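Elstead small office network notes
4 min read
Last updated: June

1/ Thread on why the wireless in a five-room office drops calls at the same time each Monday. I spent a week on this for a client in Elstead. Most of it applies to any small office with more than one access point.

2/ Symptoms first. Video calls froze for a few seconds, recovered, then froze again. File transfers slowed but finished. Wired desks had no trouble at any point. That takes the internet line off the list before you open a single tool.

3/ The office had three access points, all set to automatic channel selection. All of them had picked channel 6 on 2.4 GHz. They were sharing one slice of air and waiting on each other for every frame.

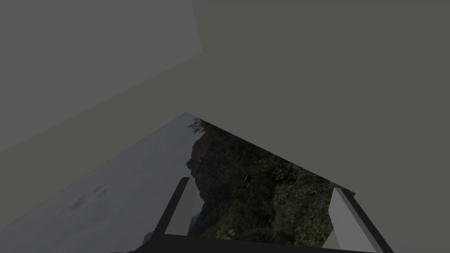

4/ On 2.4 GHz there are three channels that don't overlap in the US: 1, 6 and 11. Set them by hand. Channel 3 looks clever on a scan because the list shows it empty, but it takes interference from both 1 and 6.

5/ Channel width next. 2.4 GHz should be 20 MHz in any shared building. On 5 GHz, 80 MHz gives a good speed test from one laptop and a bad morning for everyone else. We went to 40.

6/ Transmit power was at maximum on all three. People assume louder is better. A laptop's radio is much weaker than the access point, so the laptop hears a strong signal, stays put, and its replies barely make it back.

31 shares

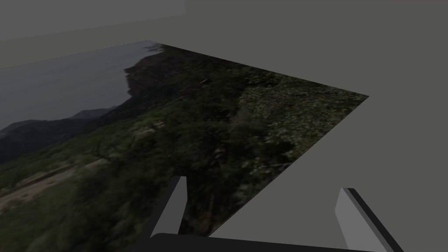

Letay Assefa
Network technician, Trisudley

7/ Lowering power also fixes most of what gets reported as "bad roaming." The client device decides when to move, and many won't consider it until the signal falls well below where you'd want. A smaller cell gives them a reason to look.

8/ Minimum data rates. The old low rates were still enabled, 1 Mbps included. Beacons go out at the lowest basic rate, so every network name was burning air time at 1 Mbps. We set the minimum to 12. One old label printer dropped off and got a cable.

9/ On network names: they had four. Staff, guest, one for phones, and one called Brodo that had been set up for a tenant who moved out. Each name on each radio sends its own beacon roughly ten times a second. We cut it to two. 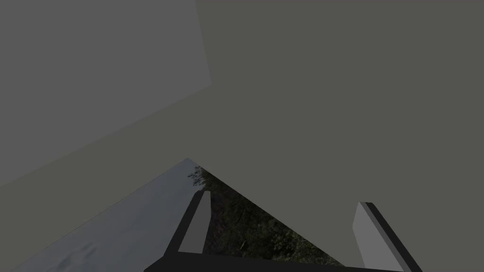
10/ Now the Monday part. Kourosh Kiani pulled the switch logs and found a backup job that started at 9:00 on Mondays from a laptop on wireless. It pushed 800 GB toward a storage box under a desk. It never finished before people went home, so it started over the next week.

11/ One client moving that much data is enough to fill a cell. With all three access points on one channel, it filled the whole office. That explains why the problem looked like a building fault and why swapping an access point the month before had changed nothing.

12/ The backup now runs over a cable at night. If it had to stay on wireless I would have put a rate limit on it and accepted the longer run.

13/ Check the cable runs while you're there. One access point had negotiated 100 Mbps to the switch. Bad crimp, one pair open. The radio side looked perfect. Tekle Workneh re-terminated it -- same cable, new plug, full gigabit.

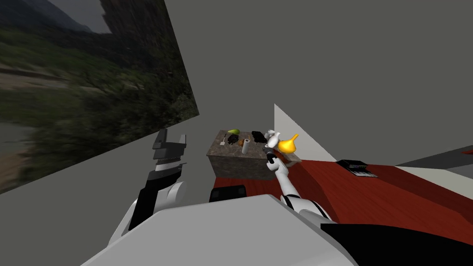 14/ Placement. One access point sat above a metal ceiling duct, one was in a closet behind the water heater. We moved both into the open on the ceiling. Signal in the far meeting room improved by 19 dB, and most of that was the closet.

15/ Things I left alone: band steering (already off), DHCP lease time, the router. It's tempting to change all of it at once. Then you have no idea which setting did the work and no way back if something breaks.

16/ Order I'd use again: wired baseline, channel plan, width, power, minimum rates, network names, placement. Wait a full working day between changes if the client will put up with it. This one did, mostly.

17/ Somtochukwu Bako asked whether a mesh kit would have been simpler. With cable already in the ceiling, no. Wireless backhaul spends air time to carry the same traffic twice, and air time was the thing they had run out of.

18/ Cost: no new hardware apart from a bag of plugs and one patch cable. The quote they'd had from Afridi before calling us was for $900 in new access points, and those would have come up on automatic channels too.

19/ Correction to 8: the minimum is 12 on 2.4 GHz and 24 on 5 GHz. I wrote it as one number.

12 comments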